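How to Read Your School's Electric Bill Before the Board Talks Solar

Your school board has put solar on the agenda, and you'd like to follow along without nodding at words you don't know. Good for you! The best preparation I've found is a stack of old electric bills and one quiet evening. I did this for the Dramlow district, where my kids go, and I had far more fun than I expected.

What you'll need

A year of electric bills for at least one building
A spreadsheet, or graph paper and a ruler
The utility's rate sheet for schools
The board's meeting packet, if it's out

Step 1. Ask for the bills

In most places a public school's utility bills are public records. Write to the district business office, name the building and the months you want, and ask for PDFs. Keep it friendly and short. Mine said: "I'd like copies of the electric bills for Aigner Middle School from September through the following August." If you start with one building, choose one with a big flat roof or some open land next to it, because that's probably where panels would be proposed.

Step 2. Find the two charges that matter

Every bill has small lines for taxes, riders and the meter itself. Skip those for now. You're looking for energy (billed per kilowatt-hour, or kWh) and demand (billed per kilowatt, or kW). Energy is how much electricity the school used over the whole month. Demand is the highest level it hit during one short stretch, often fifteen minutes, and that one stretch can set a big part of the bill.

I stared at this for ages until Erzsébet Juhász, who kept the books at Prurkier Elementary for years, told me to think of a car: energy is the odometer and demand is the fastest you drove. It clicked right away!

Step 3. Put it in a table

Make one row per month with 4 columns: kWh used, peak kW, energy charge and demand charge. Add a fifth for the total if you like. Watch the billing dates – they rarely match the calendar month, so label each row by the date the meter was read and stick with that.

Now chart the kWh. You'll likely see a dip when classes are out and a climb when the air conditioning is running hard. At Aigner the highest peak was 76 kW, and it came on the September bill, right when everybody was back in the building and it was still hot out.
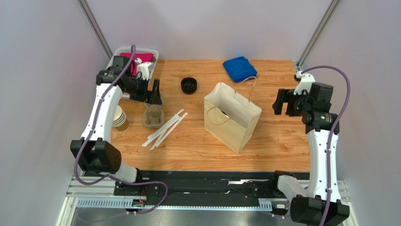
Step 4. Compare your table with the proposal

This is the exciting part. Solar proposals usually lead with the energy savings, and those are often the easy ones to check. Multiply the kWh the panels should produce by the energy rate on your bills, then see how close you get to the proposal's number. If the utility credits exported power at a lower rate, do that share separately.

Demand savings deserve a harder look. A cloudy afternoon or an evening basketball game can set the peak while the panels are making very little, so ask how the demand figure was worked out. The Drullo schools got a second estimate with the demand savings left out, and I'd love to see every district ask for one.

Step 5. Write down your questions

Bring up to four to the meeting. These were mine:

What yearly increase in utility rates does the proposal assume?
Who pays if the roof needs work while the panels are up?
Does the price per kWh go up each year, and by how much?
What happens to the equipment when the agreement ends?

Print your table and bring a spare copy – the person next to you will want one.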